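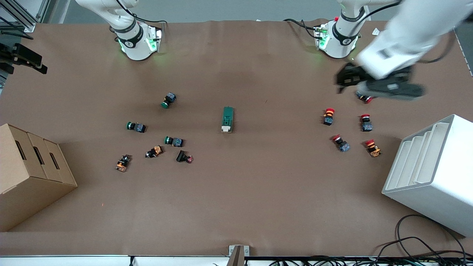
Ticket 482 — boutons-poussoirs et commutateurs, tri avant remontage du pupitre
Statut : en attente du fournisseur
Priorité : normale

Bonjour à tous,

Je rouvre le ticket parce que mon pupitre me fait encore des misères, et cette fois j'ai tout démonté (oui, tout, je sais, on m'avait dit de commencer par le bornier). Rappel du problème : la marche part bien quand j'appuie sur le vert, puis elle retombe au bout de quelques secondes, pas à chaque fois évidemment, sinon ce serait trop simple. L'armoire est une Polton, modèle 755, achetée d'occasion, avec un schéma dont il manque la page des commandes.

Ce que j'ai fait jusqu'ici :

Les boutons verts à corps carré gris-bleu d'abord. Testés à l'ohmmètre, enfoncés puis relâchés, en tapotant le corps pour voir si la valeur bougeait. Il y en a un qui affiche 13 ohms contact fermé alors que les autres sont pratiquement à zéro. Je l'ai manœuvré une bonne vingtaine de fois, ça descend, puis ça remonte. Pour moi il est bon à changer, mais je ne suis pas sûr qu'il explique tout.

Ensuite les sélecteurs noir et orange. Rien à signaler côté contact, par contre le cran est mou sur l'un des deux et il lui arrive de rester entre deux positions — je ne m'en étais jamais rendu compte quand il était monté ! Si la commande passe par lui, ça pourrait très bien couper sans prévenir.

Les rouges, je les ai passés vite fait, contact franc, je les mets de côté pour l'instant.

Reste l'élément vert allongé, avec l'embout blanc. Relais ou simple borne, j'hésite, je n'ai trouvé aucune référence lisible dessus. Si quelqu'un reconnaît ce genre de pièce chez Ostance, je suis preneur, même d'une vieille fiche scannée.

Mise à jour, mercredi, 16 h
J'ai eu Guérin au téléphone pour les pièces. Ils ont le bouton vert en stock mais en perçage 22, et je n'ai pas noté le mien avant de ranger le pied à coulisse (bravo moi). Je remesure ce soir. Pour le sélecteur, ils proposent un équivalent Prundia, corps un peu plus profond. Est-ce que quelqu'un a déjà monté ça dans un boîtier Polton ? J'ai peur que le couvercle ne ferme plus.

Mise à jour, le soir
Perçage 22, donc c'est bon, bouton commandé. En attendant j'ai repris le câblage de l'auto-maintien au propre et j'ai trouvé un embout mal serti sur le retour, le fil tournait dedans. Je l'ai refait, mais je ne remonte rien tant que je n'ai pas la réponse pour la profondeur du sélecteur.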